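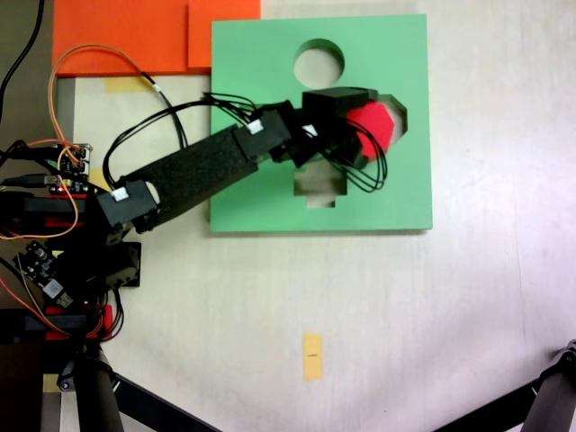 Talavera Shape Board Group, Urmont

The group designs flat sorting boards and the blocks that go with them. A board is a mint-green panel with shaped openings; the hexagon, circle and cross are cut through the full thickness. Blocks are red. Eduardo Dumlao draws the outlines and Getachew Gudeta sets the clearances - currently 2 mm for hexagons. Raised platforms stand on short feet and carry a number on the front edge.

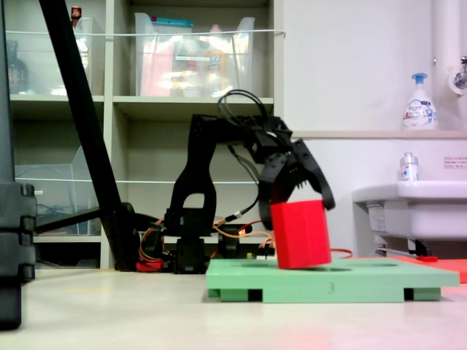 Orders and spare blocks

Schools may order single blocks by shape. Allow 12 working days.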